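A visit to the Tendico music library
12 July 2020

I write small pieces for piano and strings, mostly slow ones, and for seven years I have sent them to music libraries by internet without ever seeing one of these libraries from the inside. When Tendico announced an open day for composers, I applied the same evening. I had imagined a big building with a sign. It is the upper floor of a former printing works, and the name is on a small plate next to the bell. I walked past it two times.

The stairs smell still of ink. At the top you get a paper badge, a cup of tea and a headset, and then you wait in a corridor where the walls are covered with cue sheets from old productions. A cue sheet is the list that a television producer fills in to say which music was used, and for how many seconds. I had filled in a few myself when I worked on student films, but I had never seen so many together. Some were typed on a machine, with corrections in pencil. I read them until the tour began, and I was almost sorry when we were called in.

The first room is where the new music arrives. Two people listen to everything that is sent. They do it in the morning only, as the ears become lazy after lunch (this was their expression, and I like it). Each track gets a short note and then a set of keywords, and the keywords were for me the most useful part of the day. I had always described my pieces with words such as "melancholic" or "tender". The listeners explained that an editor who is cutting a programme at night doesn't search for "tender". He or she searches for "waiting", "empty street", "old letter", "walking, not sad". They showed us a piano piece which had been in the catalogue for years under "romantic" and was hardly ever licensed. Then somebody changed the keyword to "kitchen, morning", and after this it was used again and again, in cooking series and in advertisements for bread.

They also told us what they refuse. A long fade at the end is a problem, as the editor needs a clear last note to cut on. A melody which arrives only after one minute is a problem too. I have written a lot of such melodies. I made a note and said nothing.

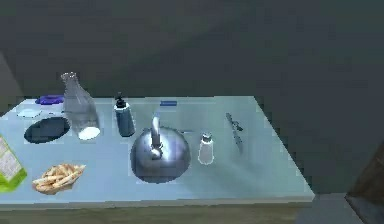

After the listening room we went to the studio, which carries the name Sowah. It is smaller than I expected, with one good upright piano, one tired grand piano and a booth where a singer can stand but not turn around. Tendico rents it to its composers for 200 a day, with an engineer included. The floor was laid on rubber so that the lorries in the street cannot be heard, and the engineer asked us all to be silent for one minute to prove it. We were not very good at being silent, but the lorries were.

There we heard a piece being finished. It was called Fever, and it was written for a dance programme, for a pair of skaters who needed music of an exact length. I found this very instructive. The composer's version was a little too long, and the engineer had to remove eight bars without anybody noticing. He tried first to take them from the middle, and it sounded as if a stair was missing. Then he took four bars from the introduction and four from before the last theme, and he moved one cymbal. We listened three times. I knew where the cuts were and I still couldn't hear the second one. For skaters the accent must also come at the right place, when the jump lands, so the tempo was pushed a little in the second half. On paper this is a small thing. In the room you felt everybody lean forward.

I asked if the musicians mind when their work is cut like this. The answer was that some mind very much, and that the contract says what is allowed. There is a box for it on the second page. I went home and looked at my own contract, and I had ticked the box without reading it.

The lunch was simple and good, soup and dark bread, and we ate standing. I spoke with a bass player who had come by train from the coast and with a couple who write only music for documentaries about animals. They told me that insects are the hardest. With a bear or a whale the music knows what to do, but with a beetle you are always too heavy. I have thought about this often since.

In the afternoon there was a talk about payment. I will not repeat all of it, and I am also not sure that I understood all. The main point was that a track can be played in a country where you have never been, and that the money can need two years to come back to you, through several offices, each with its own form. They had on the screen the route of one single payment, with arrows. If your name is spelt in two different ways in two databases, the money stops in the middle and stays there. I have an accent in my family name, so I checked this when I was home, and yes, I exist twice.

The last stop was Nedo, the software with which the catalogue is searched. We were allowed to try it on the computers in the back office. I typed "waiting" and received 293 tracks. I listened to the beginnings of perhaps ten of them. Several were very beautiful, and two were nearly the same piece by different people, who surely don't know of each other. Then I searched for one of my own. It came on the fourth page. The search works quickly and the player is pleasant, but you can't sort by instrument and mood together, and when I mentioned it I was told that everybody mentions it.

A few practical things for those who want to go. The visit is free but you must apply with a link to three of your own tracks. The stairs are steep and there is no lift. Bring your own headphones if you are particular, as the headset presses on the ears. Questions are welcome in all the rooms except the listening room, where you should keep them until you are back in the corridor. The next open day is planned for September, and I was told that the places go first to people who haven't been before.

I have already changed the keywords of four of my pieces. The one which I called "Elegy for a Garden" is now under "rain, window, phone call". I have also cut its ending, and I am still not sure about that.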